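Ticket: drawer task, left arm stops short
Opened by: Kagiso Matlala
Project: Flimgate (student build)
Date: 29/12/2021
Status: open

Hi all, me again! The left arm still isn't doing what I want on the drawer task. It's meant to open the drawer, take out the yellow cube and put it on the table, and in the last batch it froze over 60 times out of 70 tries — always before it touched the cube.

What I've done so far: restarted Iko (twice, sorry), reloaded the June settings, and swapped the gripper cable for the spare. No change. Then I slowed the left arm way down and got 3 clean pickups in a row, so I got excited, put the speed back up and... frozen again. The right arm behaves fine, I just leave it parked off to the side.

My guess is the wrist limit in the Janjua script. It looks way too tight to me, but I didn't write that part and I don't want to break it for the other team — can someone who knows it take a look before I touch anything?

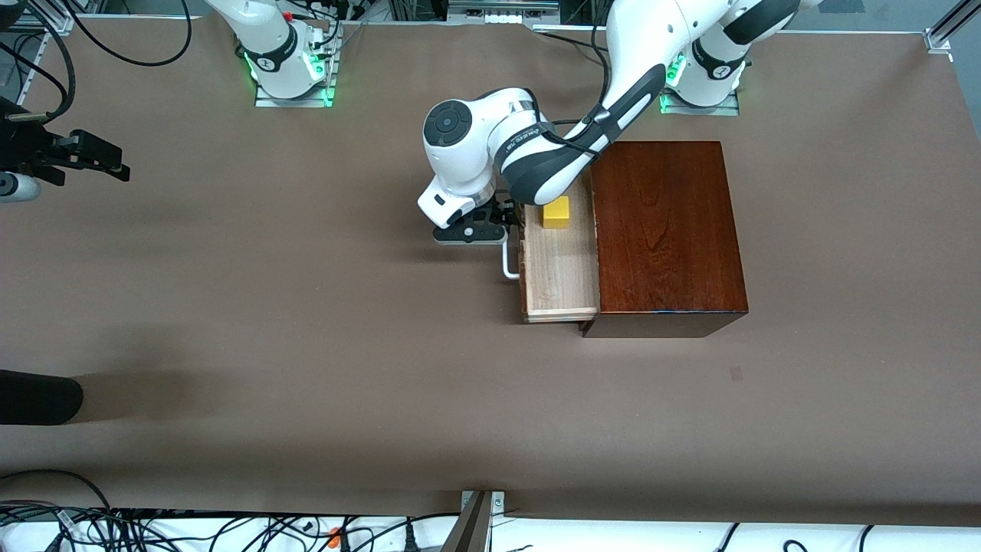

I'll leave the slow settings loaded under my login until I hear back.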